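Section 4. Preparing and Submitting a Manuscript

This section explains how authors prepare a novel in the Melau editor and submit it to the Gasberg young adult list. Complete Section 3 (Creating an Author Profile) before you begin. An account without a confirmed profile can store drafts but cannot submit them.

4.1 Before you start

Have the following ready:

The complete manuscript, in a single file
A synopsis of no more than 300 words
A cover blurb, if you have written one
The title of the series and the volume number, where the book belongs to a series

Note: Partial manuscripts are accepted only during the July open call. At all other times the Submit button stays gray until the final chapter has been marked as complete.

4.2 Importing the manuscript

1. Sign in and select New Title from the Desk menu.
2. Enter the working title. It can be changed at any point before submission.
3. Select Import, then choose your file.
4. Wait for the chapter list to appear on the left of the window. Long novels may take several minutes.
5. Compare the chapter list with your own. Melau starts a new chapter at each heading it recognizes, and a decorative break is sometimes read as a heading.
6. To join two chapters that were split in error, select the second and choose Merge Up.

Caution: Merge Up cannot be reversed once the window has been closed. Keep a copy of the original file outside Melau until the submission has been acknowledged.

Letters, text messages and diary entries within the story should be given the Insert style. Italics applied by hand are retained in the editor but are removed from the reading copy, and readers may then be unable to tell a character's message from the narration around it.

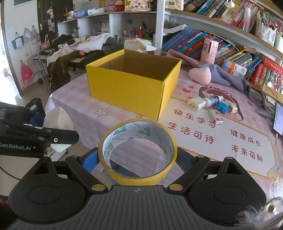 Novels told by more than one narrator require one further step. Open Chapter Details for each chapter and enter the narrator's name in the Point of View field. The name must be spelled the same way throughout. If the narrator changes within a chapter, leave the field blank and place a scene break at the change.

4.3 Completing the content form

The content form is read by the editorial office only – it does not appear on the book's page. Answer for the whole book, including events that take place before the story opens and are only recalled by a character.

1. Select Content Form from the title's menu.
2. Choose the intended age range.
3. Mark each subject that applies. Where a subject is central to the plot, also mark Major Theme.
4. State whether the ending is given in the synopsis. Synopses that withhold the ending will be returned.
5. Select Save Form.

4.4 Submitting

1. Open the title and select Check Manuscript.
2. Correct any item shown in red. Items shown in yellow are advisory and will not prevent submission.
3. Select Submit and enter your account password.
4. Record the reference number shown on the confirmation page.

The manuscript is locked from this point. To request that it be unlocked, write to the submissions editor, Rizal Sumampouw, quoting the reference number. A title may be unlocked once only.

Note: A decision is normally issued within 26 weeks. Please do not inquire before that period has ended. Authors who receive an offer elsewhere should select Withdraw Title without delay.

Questions about the editor itself, including failed imports and missing chapters, should be addressed to Kaj Hauksdóttir at the Melau help desk. Requests for comments on a declined manuscript cannot be answered.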